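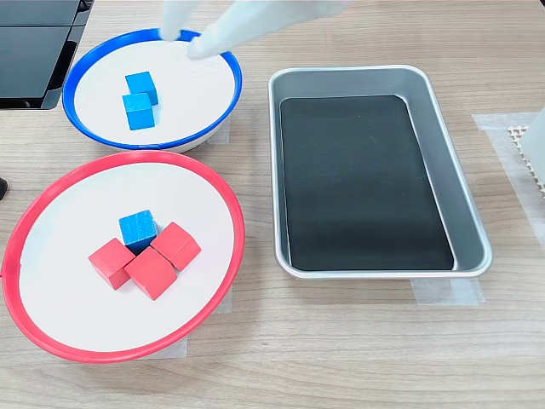

Tisch 2, Teller blau und rot, Tablett rechts. Würfel noch gemischt.

**5. Juli 2022, Werkstattbuch, Sortiermaterial Pindach**

Zweiter Durchgang mit dem Tellersatz. Ich schreibe das diesmal ausführlicher auf, weil mir die Einträge vom Januar beim Nachlesen fast nichts mehr gesagt haben. »Farben ok, Teller ok« steht da. Was daran ok war, steht nicht da.

Stand der Dinge auf dem Tisch: auf dem blauen Teller zwei blaue Würfel, auf dem roten drei rote und ein blauer. Der eine blaue gehört nach der Regel, die wir im Satz mitliefern wollen (Würfel zur Randfarbe), also auf den anderen Teller. So weit verständlich. Meine Zweifel betreffen alles, was danach kommt.

### Teller

Der rote ist größer als der blaue. Im Konzept für Pindach steht ausdrücklich, dass Farbe das einzige Merkmal sein soll, nach dem sortiert wird. Dann dürfen die Teller aber nicht verschieden groß sein. Wer den Satz zum ersten Mal in die Hand bekommt, kann genauso gut glauben, dass auf den großen Teller mehr gehört und auf den kleinen weniger. Bei der jetzigen Verteilung würde das sogar zufällig passen. Ich halte das für einen echten Fehler im Aufbau und nicht für Kleinkram.

Gegenargument aus der letzten Runde war, dass die kleineren Teller schon bezahlt sind. Mag sein. Dann eben alle klein.

Farbiger Kunststoffrand, weiße Fläche innen: gefällt mir besser als ganz durchgefärbte Teller. Der blaue Würfel hebt sich auf Weiß sauber ab, auf Blau würde er das nicht tun. Der Rand als Farbhinweis reicht, wenn man weiß, dass man auf den Rand achten soll. Ob man das ohne Erklärung weiß, ist bisher nur behauptet worden. Im Januar war außer uns keiner am Tisch, und wir kennen die Lösung.

Die flache Form ist angenehm, man kommt von jeder Seite dran. Nachteil: wenn man den Teller verschiebt, wandern die Würfel mit. Habe das vor dem Aufbau mit dem roten probiert, einmal zügig von rechts nach links über die Tischplatte, danach lagen die Würfel am Rand. Kein Drama, aber »rutschfest«, wie es in der Materialliste heißt, würde ich nicht unterschreiben. Wort streichen.

### Würfel

Holz, Maserung durch die Farbe sichtbar. Das Blau ist kräftig, eher Himmelblau, und beißt sich nicht mit dem Tellerrand. Deckungsgleich müssen die Töne nicht sein. In der Skurkement-Liste werden sie trotzdem als »farbidentisch« geführt, und das Wort stört mich. Lack auf Holz und eingefärbter Kunststoff sehen unter zwei verschiedenen Lampen zweimal verschieden aus. »Passend« genügt.

Bestellt sind 200 blaue und 300 rote. Warum das ungleiche Verhältnis? In den Unterlagen finde ich keine Begründung, nur die Zahl. Mein Verdacht: jemand hat die Restmenge aus dem Annamalai-Satz abgezogen und sich dabei in der Farbe vertan. Vor der Freigabe nachsehen, die Kiste steht noch im Regal hinter der Säge.

Größe: alle ungefähr gleich. Kantenlänge habe ich nicht nachgemessen, der Messschieber ist verliehen. Nachtragen.

### Tablett

Das silberfarbene Metalltablett rechts ist für mich weiter die offene Frage. Rechteckig, während die Teller rund sind, kein farbiger Rand. Gedacht war es als Ablage für alles, was noch nicht zugeordnet ist. Leuchtet mir ein, solange der Durchgang auch dort beginnt. Liegen die Würfel aber schon gemischt auf den Tellern wie heute, hat das Tablett keine klare Aufgabe. Man fragt sich dann zu Recht, ob man es benutzen soll, und wofür.

Drei Möglichkeiten, die ich sehe:

- Tablett ganz weglassen und nur von Teller zu Teller umlegen. Am einfachsten, am billigsten.
- Immer vom Tablett aus beginnen. Dann müssen die Teller zu Beginn leer sein, und die Anleitung braucht einen anderen ersten Absatz.
- Tablett als Zwischenablage behalten und das auch hinschreiben.

Der Vorschlag von Stultico (Tablett lackieren, dritte Farbe, dritte Würfelsorte) löst das Problem nicht, er verkauft uns bloß noch mehr Würfel. Angebot lautet über 3470 Euro, Lackierung inbegriffen. Ich bin dagegen, habe ich auch so zurückgeschrieben.

Dazu kommt das Geräusch. Holz am Metallrand klackert, Holz auf Teller deutlich weniger. In einem Raum mit mehreren Tischen wird das lästig. Die schwarze Matte deckt nur den Boden ab, und auch die muss einer sauber halten.

### Tischplatte

Helle Platte, blassbeige, feine Maserung längs. Für Rot und Blau ein guter Untergrund. Für naturbelassene Würfel, die ja auch einmal im Gespräch waren, wäre er untauglich. Falls das Thema wiederkommt: erst einen auf die Platte legen, dann reden.

Der rote Teller steht mir zu weit vorn. Bei der nächsten Aufstellung weiter nach hinten und die Positionen mit Bleistift anreißen, sonst vergleichen wir wieder zwei Durchgänge, die gar nicht gleich aufgebaut waren. Genau das ist im Januar passiert, vermute ich. Beweisen kann ich es nicht, es gibt keine Skizze.

### Zur Behauptung »selbsterklärend«

Steht so im Entwurf für das Deckblatt. Grundlage sind 40 Rückmeldebögen, von denen kein einziger fragt, ob die Regel ohne Anleitung erkannt wurde. Gefragt wurde, ob das Material »ansprechend« sei. Das ist es. Daraus folgt nur nichts über die Regel. Solange wir das nicht getrennt abfragen, gehört das Wort nicht auf den Deckel.

### Offen

- [ ] zweiten Tellersatz in einheitlicher Größe anfordern
- [ ] Verhältnis blau/rot klären, Annamalai-Kiste prüfen
- [ ] »rutschfest« und »farbidentisch« aus der Liste nehmen
- [ ] Kantenlänge messen, wenn der Messschieber wieder da ist
- [ ] Entscheidung Tablett, vorher nichts lackieren lassen
- [ ] Rückmeldebogen um eine Frage zur Regel ergänzen

Nachtrag: Frage aus der Nachbarwerkstatt, ob man die Würfel nicht gleich stapeln lassen könne. Könnte man. Wäre dann ein anderer Satz mit anderer Anleitung, und den jetzigen haben wir noch nicht fertig. Auf den flachen Tellern würde ich es auf jeden Fall erst einmal mit zwei Würfeln probieren, bevor jemand Türme auf das Deckblatt zeichnet.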